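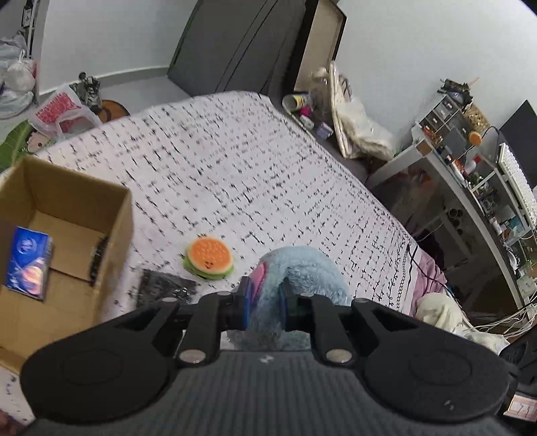 Ticket opened by customer
Product: Stonham mesh router, one main unit, one satellite
Subject: Satellite drops off the network every evening, comes back when it feels like it

The satellite in our back bedroom loses its connection to the main router most evenings and sulks for 12 minutes before it returns. I have timed this on several evenings, because there was no internet and I had nothing else to do. The light on the unit goes from white to amber, the app tells me "Your home is connected!" and the tablet in that room tells me the opposite. Your ticket form asks what is in the room and whether any of it could block the signal. It is a child's room. The large item is a bed, with a white bedspread covered in little black dashes and squiggles, and around the bed are the usual residents, among them a fluffy light-blue plush thing and a squishy hamburger with a smiling face. I don't believe either of them is attenuating anything. There is no aquarium, no mirrored closet and no microwave, which were the other things the form wanted to know about.

Internet provider is Unside. Plan is the middle one. The main router is on a shelf in the hall, off the floor, out in the open, away from the cordless phone we haven't owned in years.

What I had already tried before writing:
Restarted the satellite.
Restarted the main router.
Restarted the Unside modem, then the main router, then the satellite, in the order printed on the card.
Swapped the satellite's power adapter with the one from the main router.
Moved the satellite to the dresser. It dropped from there too, with a better view.

Reply from Stonham Support

Thank you for reaching out to Stonham! We are sorry to hear that your satellite is not performing as expected. Please try restarting the satellite, then the main router. If the issue continues, please restart your modem. Has this resolved your issue?

Customer

It has not. Please see the list directly above your reply.

I restarted everything again anyway so that we can both say it was done. It was fine all afternoon, as it always is, and went amber at 7:40 p.m.

Reply from Stonham Support

Thank you for confirming. Interference from other devices may be a factor. Please unplug any smart plugs, baby monitors or wireless speakers within the same room and monitor for 2 evenings.

Customer, log for the first evening

Unplugged the Pirihi smart plug that runs the bedside lamp. Unplugged the lamp as well, out of thoroughness, which meant reading the bedtime story by the hall light. The wireless speaker went into the kitchen.

6:30 p.m. White light.
7:15 p.m. White light. Tablet fine.
7:52 p.m. Amber. Tablet not fine. Complaint received from the user.
8:04 p.m. White.

Customer, log for the second evening

Same setup, lamp still in exile.

6:30 p.m. White light.
8:00 p.m. White light. I allowed myself to think it was the plug.
8:21 p.m. Amber.
8:33 p.m. White.

I have plugged the Pirihi back in. It has been cleared of all charges and the lamp is home.

Something that may help: the laptop in the hall, which talks to the main router directly, also lost Wi-Fi at the moment the satellite went amber. It was back on in a minute or so. I had not noticed before because I am usually standing in the bedroom at that point, apologizing. A desktop wired to the main router never lost anything, so I don't think this is Unside's fault. I realize I may be the first person to type that sentence.

Reply from Stonham Support

Thank you for the additional information. This sounds like an issue with your internet provider. Please contact your internet provider. We will mark this ticket as resolved. How did we do?

Customer

You did not do. Please reopen the ticket.

I called Unside, as instructed. They ran a line test and told me the modem had been online without a break since they last pushed an update to it in July. They then asked whether I had tried restarting my router, and offered me a mesh system for a monthly fee. It is a Stonham.

Reply from Stonham Support, second line

Hello. I have taken this one over from the first line and reopened it. Sorry about the runaround. The detail about the laptop and the wired desktop is useful and should have been picked up.

Could you please send the system log from the main router? Not the one in the app, which only shows the friendly messages. Open the router's address in a browser, go to Advanced, then Maintenance, then Export. Do it within an hour of a drop if you can, as the log is small and overwrites itself.

Also, under Wireless, what is the channel width on the 5 GHz band?

Customer

Log attached, exported just after this evening's performance. I had no idea there were unfriendly messages and I feel I have been lied to by the app for some time.

Channel width says 160 MHz. I did not pick this. Or I may have: there was a screen during setup that offered me "Maximum Performance" and "Compatibility," and I am only human.

The line that shows up at the time of every drop is this:

wlan1: event 186, channel vacated, selecting new channel

Followed by a lot of the satellite looking for the main router and not finding it, which reads quite sadly if you go through it in order.

Reply from Stonham Support, second line

Thank you, the log answers it. Event 186 means the main router believes it has heard radar on the channel it is using.

Parts of the 5 GHz band are shared with radar, weather and aviation mostly. Wi-Fi is allowed to use them on the condition that it gets out of the way when it hears something. At 160 MHz the router uses a very wide slice of the band, and that slice includes the shared part. When it hears a pulse it has to leave immediately, and if it picks another shared channel it has to listen quietly before it can transmit again.

That is your laptop's minute. The satellite then has to find the main router at the new location. It should manage this quickly. On your firmware it works through the full channel list with a long wait on each one, hence the extra time. That part is our bug and not a regulation.

Do you live near an airport or a weather station?

Customer

There is an airfield at Plasach, on the other side of the ridge. We can't see it from the house and we rarely hear it. It has a few flights in the evening, I now learn from looking at their website, and I have spent the past hour comparing arrivals with my log like a man with string and a corkboard. They match on some evenings and don't on others. I would love it to be the planes. I can't prove it is the planes.

So, to check that I have this right: something flies over, or doesn't, the router hears it and politely steps aside, and the satellite wanders the halls calling its name until the cartoon is over.

Reply from Stonham Support, second line

That is a fair summary. It may not be the airfield at all. Routers do get false detections, and some electrical noise looks enough like a radar pulse to set them off. From your side the fix is the same.

Please do this:

Wireless, 5 GHz, Channel width: change to 80 MHz.
Wireless, 5 GHz, Channel: change from Auto to 44.
Wireless, 5 GHz, Avoid shared channels: on.
Save, and let both units restart by themselves. Don't pull the power while the light is blinking.

Your top speed close to the main router will go down. Through walls, in the back bedroom, I would be surprised if you noticed.

Customer

Done. The speed test next to the main router dropped to nearly half of what it was. I have considered my feelings on the matter and find I never once needed the other half. In the back bedroom the number is slightly higher than before, and I refuse to ask why in case you tell me.

I will log a few more evenings.

Customer, log, after the change

First evening: white throughout. Checked too often to enjoy it.

Second evening: white. The tablet ran out of battery at 7:45 p.m. and was reported to me as "the internet." Closed as user error.

Third evening: white.

Fourth evening: amber at 8:10 p.m. for a few seconds, then white. Nothing in the log with 186 in it. The satellite had been pushed up against the wall by a stack of picture books and was standing at an angle. Moved the books.

Fifth evening: white. Forgot to look until bedtime.

Reply from Stonham Support, second line

Good to see. A brief amber with no event is normal if the unit was moved, so I would not chase it unless it repeats.

The slow reconnect is filed with the firmware group. I can't promise a release for it. When it does arrive, please check your channel settings afterward, as some updates put the width back on Maximum Performance. I have asked for that to be looked at as well.

Are you happy for me to close this?

Customer

Yes, close it. Two requests for the pile. Could the app stop saying "Your home is connected!" when part of it isn't? And could the setup screen mention, somewhere in small print, what "Maximum Performance" is liable to do around bedtime – I would have read it. I would have picked it anyway, but I would have read it.

Status: Closed, workaround provided

Automated message from Stonham

Your ticket has been closed. If you are still having trouble, try restarting your satellite.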